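Laptop Battery Replacement at Fliswood

Fliswood replaces worn laptop batteries for home users, students and small offices. Bring the laptop to the front counter or mail it in with our prepaid box. We check the battery at no charge and give you a price before any work starts. If you decide not to go ahead, you pay nothing and take the laptop home.

When to replace a battery

Most laptop batteries wear out slowly. The laptop runs for less time between charges, or it shuts off while the meter still shows power left. Some laptops show a service warning in the battery menu. Others just stop charging past a certain point.

A swollen battery is a different matter. If the trackpad has lifted, the bottom cover is bulging or the lid no longer closes flat, turn the laptop off and unplug it. Do not press on the case or try to charge it. Bring it to the counter in person. We do not accept swollen batteries by mail.

What the service includes

Battery check and written estimate
New battery, fitted and tested
Cleaning of the fan and vents while the case is open
Replacement of missing bottom cover screws, where we have the right size
Recycling of the old battery

Your files stay where they are. We do not need to erase the drive to change a battery, but we ask that you back up anything important first. We do not need your password for most models. If your laptop needs a firmware update before it will accept the new battery, we will call and ask.

Batteries we fit

We carry two lines. The Miltent Standard is our regular replacement and matches the capacity of the battery the laptop was sold with. The Miltent Plus is available for selected models and has a higher capacity in the same size case. Both come with a charge protection circuit and are shipped to us partly charged.

For older laptops we also order from Naciri, which still makes packs for many machines that are no longer sold. Naciri orders take up to 10 business days to reach us. You can keep using your laptop while you wait, unless the battery is swollen. 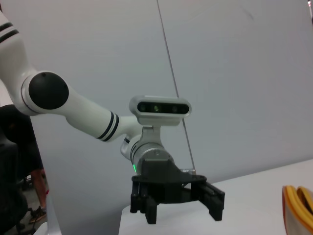

Batteries that are glued in take longer to change than batteries held in with screws. We soften the adhesive and lift the pack out with plastic tools, then clean the tray before the new one goes in. There is an added labor charge for glued batteries. It is listed on your estimate as a separate line.

How long it takes

In stock, screwed in: same day if dropped off before noon
In stock, glued in: next business day
Mail-in: 3 business days at the shop, plus shipping both ways
Special order: when the part arrives, plus one business day

We send a text message when the laptop is ready. Laptops can be held at the counter for 7 days after that at no cost. Please call if you need longer.

Warranty

Miltent Standard batteries are covered for 10 months from the date of pickup. Miltent Plus and Naciri batteries are covered for the same period. The warranty covers a battery that fails to charge, fails to hold a charge or swells in normal use. It does not cover liquid damage, drops or a battery that has been removed by someone else. Keep your receipt. The serial number of the battery is printed on it.

Getting the most from a new battery

Charge it fully before first use. After that there is no need to run it down to empty. If the laptop sits on a desk and stays plugged in most of the time, turn on the charge limit setting if it has one. Avoid leaving it in a parked car. A laptop going into storage should be left about half charged and switched off.

Chargers

A weak charger can look like a bad battery. We test yours with every battery check, so please bring it along. Jakia replacement chargers are in stock for most barrel plug and USB-C laptops. Tell us the model number of the laptop, found on the underside, and we will match the wattage.

Models added in February 2019

We now stock batteries for 4 more thin and light models, including two with glued packs. Ask at the counter for the current model list, or send us your model number through the contact form. Prices shown on the estimate include parts and labor. Sales tax is extra.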